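Laundry room check, Unit 4, Hsieh Court
Managed by Gastell Lettings
Inspected by: Dean Mapplebeck
Copy to: Yi-chun Kao (office)
Date: 2023-05-29
Type: between-tenants, appliances and floor only. Electrics tester comes separately.

OK = fine. ATT = needs attention, see comment. N/C = not checked.

1. FLOOR AND ACCESS

1.1 Floor clean, no standing water: OK
Comment: Light gray, smooth. Dry when I walked in, dry when I left. Will be slippery if anyone drips on it, so the mat on the supply list still stands.

1.2 Clear space in front of machine: ATT
Comment: Basket was parked right up against the base. Moved it. Welcome sheet should say where it lives, tenants trip on these.

1.3 Machine level, doesn't rock: OK
Comment: Pushed on both front corners. Solid.

1.4 Door to hallway opens all the way: OK

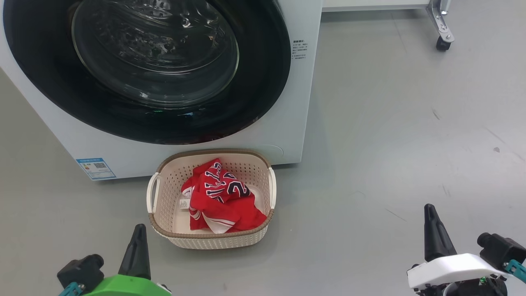

Item 1.2. Basket on floor at front of washer.

2. BASKET

2.1 Handles sound: OK
Comment: White loops, one each end. Lifted it by both, no flex.

2.2 Cracks or sharp edges: OK
Comment: Cream plastic with the brown rim. Ran a hand round the rim, nothing snagged. Cheap but fine. Keep.

2.3 On inventory: ATT
Comment: Not on the Nerkdale sheet at all. Yi-chun pls add. One laundry basket, plastic, good condition.

3. WASHER, OUTSIDE

3.1 Casing, dents, rust: OK
Comment: White front panel wiped down. Didnt pull the machine out so can't speak for the back.

3.2 Labels in place: OK
Comment: Energy sticker still on, bottom left. Small instruction label on the front, right of the door. Leave them all on. Last cleaner in Unit 3 scraped theirs off with a blade and scratched the panel, we ate the cost.

3.3 Drain filter: N/C
Comment: Think it's behind the round bit low on the right. Had no tray or towels with me and was not going to open it over a clean floor. Book with the hose check, see 5.2.

3.4 Power cord and plug: N/C
Comment: Tester's job.

4. WASHER, DOOR AND DRUM

4.1 Door opens fully, doesn't drop: OK
Comment: Swings left. Lifted the open door gently from underneath, no play. If it ever sags DO NOT force it shut, call the office.

4.2 Hinge: OK
Comment: Silver, two arms. Tight.

4.3 Door glass: OK
Comment: No chips that I could feel. Wiped inside and out. Screws round the rim all finger-checked, none turning.

4.4 Door gasket: OK
Comment: Thick gray rubber. Pulled the lip back all the way round and wiped the fold. Bit of lint at the bottom, no black spots. Two hairpins in there, binned. 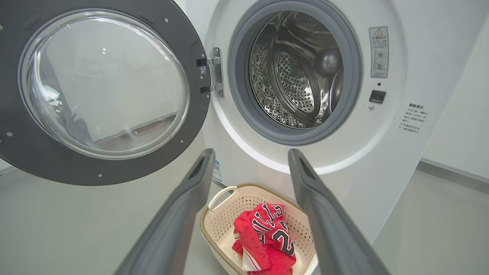
4.5 Drum empty: OK
Comment: Nothing left behind, felt all the way to the back. Please always do this one by hand, shiny drums hide a sock very well. Turned it a few times, no scraping, no coins.

4.6 Drum surface: OK
Comment: No rough spots in the perforations. Paddle firm, no wobble.

4.7 Warning label readable: ATT
Comment: Label itself is fine, red triangle and the little pictures are clear. But the wording is in Chinese and the next tenants may not read it. Yi-chun, could you type up an English version for the welcome folder? Half a page is plenty.

4.8 Smell: OK
Comment: Faint rubber. Left door open to air.

4.9 Child safety: ATT
Comment: No note in the folder about keeping kids and pets out of the drum. Same half page as 4.7 will do it.

5. WATER

5.1 Supply tap turns: OK
Comment: Stiff but moves. Left OFF.

5.2 Hoses: N/C
Comment: Need the machine out for this and its a two person lift. September round at the latest, sooner if Para can send someone with the van.

5.3 Test cycle: N/C
Comment: No time. Whoever does handover, run a short rinse with nothing in it and stay in the room till it drains.

ACTIONS

Add basket to inventory. Yi-chun
English safety half page, covers 4.7 and 4.9. Yi-chun
Non-slip mat. Dean, have one in the storeroom
Hoses and filter together. Para, budget 300 max, ask before going over
Rinse test at handover. Whoever has the keys

Storeroom code is still 384 for now, changing it once the new lock is on.

Result: PASS with comments. OK to let once the rinse test is done and signed for.

Signed: D. Mapplebeck

Added later, office: basket is on the inventory now. Half page drafted, printing tomorow. Dean, you missed the box for the light switch, need that before I can file this. YK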